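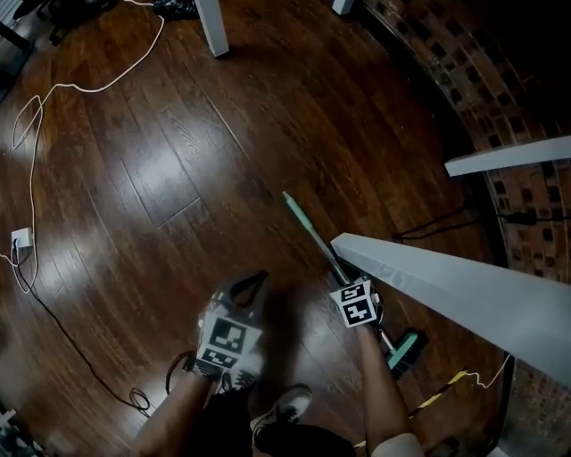
Mirko Cocco wrote in last month's comments that a rule for sweeping is a rule too many, and that any adult can be trusted with a broom.

I take the point about adults. My disagreement is with the word "trusted." A demonstration recorded with hand-held grippers becomes an input to a control policy, and an input needs a tolerance. If two operators hold the same broom at different heights, start from different corners and finish when each feels the floor is done, the policy inherits three unstated variables. Nothing in the log will show which of them mattered.

We use cookies to remember your reading settings. Accept | Manage

Opinion
By Joscha Böttcher
November

The existing guidance in this field covers the hardware end well. Most labs have a calibration sheet, a marker inspection interval and a limit on dropped tracking. The procedural end is thin. The Saneo handbook, which many smaller sites copy, gives 11 pages to mounting and mentions the task itself in one paragraph. The Haberkorn draft is better, but it treats the task as a title: "sweep floor," "wipe table." A title is not a procedure.

My proposal is modest. Every recorded task should have a written start state, a written end state and a grip zone for each tool. A start state for sweeping would say where the broom is, which way the bristles face and which cables may stay on the floor. The grip zone would be given as a distance from the end of the handle, with a tolerance.
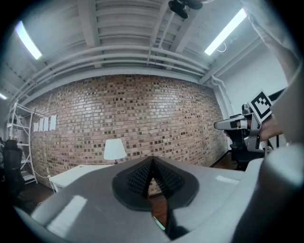 Does a written start state make the data less varied? It removes the variation that was never chosen and leaves the variation that was planned. If a site wants ten grip heights, it should list ten grip heights and record each one under its own number.

The cost argument deserves figures. At Steltham we reviewed 1,703 recordings made before the procedure was written. We rejected 70 of them because the end state could not be established from the recording or the notes. A rejected recording costs the operator's time, the reviewer's time and the storage, and it is usually found weeks later, when the operator has no memory of it. Writing the procedure took one person 2 days.

Floor cables are the item on which I would be strictest. A long-handled tool sweeps a wide arc, and the operator's eyes are on the head of it. The rule should be that any cable crossing the working area is either taped along its full length or named in the start state as present. Both are acceptable. An unrecorded cable is a trip hazard first and a data problem second, and the same line in the procedure deals with both.
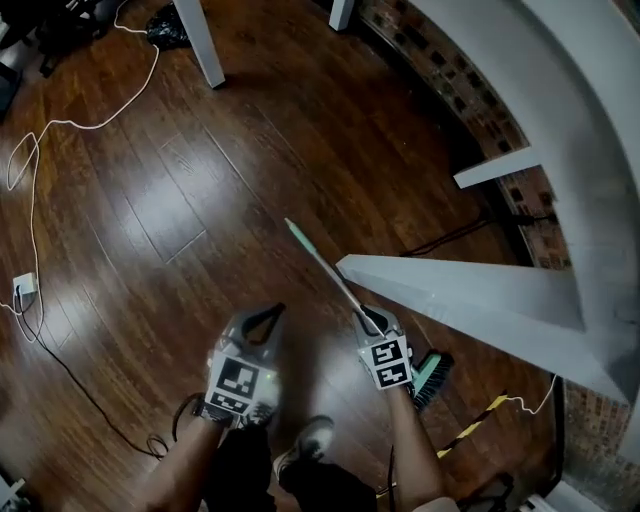
Madhu Bansal objects that operators stop reading after the first page, so a longer procedure is a procedure followed less. She would put everything on one card, fixed at eye level, and throw the rest away.

I would keep the card and keep the rest as well. The card is for the operator and holds the start state, the grip zone and the end state. The longer text is for the reviewer, who has to decide whether a doubtful recording passes and needs to know what the tolerance was when it was made. Both should carry the same revision number. At Drurnside they did not for most of a season, and the reviewers there were rejecting work that followed the card exactly. 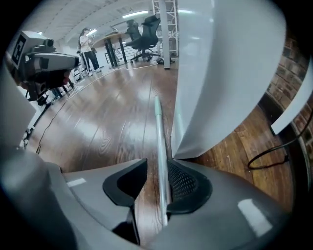
What a minimum standard should contain

Start state, end state, grip zone, cable rule, revision number. I would add a stop condition. If the tool slips in the jaws, the operator ends the recording, returns everything to the start state and begins again under a new number. Regrasping in the middle of a run should be allowed only where the procedure names it as part of the task.

I would leave out speed. Operators settle to a steady pace within a session, and a required pace produces clumsy handling at the turns. Detlef Nolte has argued for an upper limit on tool speed near furniture, and I could accept that as a safety clause, kept apart from the data clauses.

Comments on the Haberkorn draft are open until the end of the month. Section 4 is the one to read.

Related
Marker wear and when to replace a printed tag
Who signs off a rejected recording?
Arne Baumgart on revision numbers
Tool handles: measuring from which end?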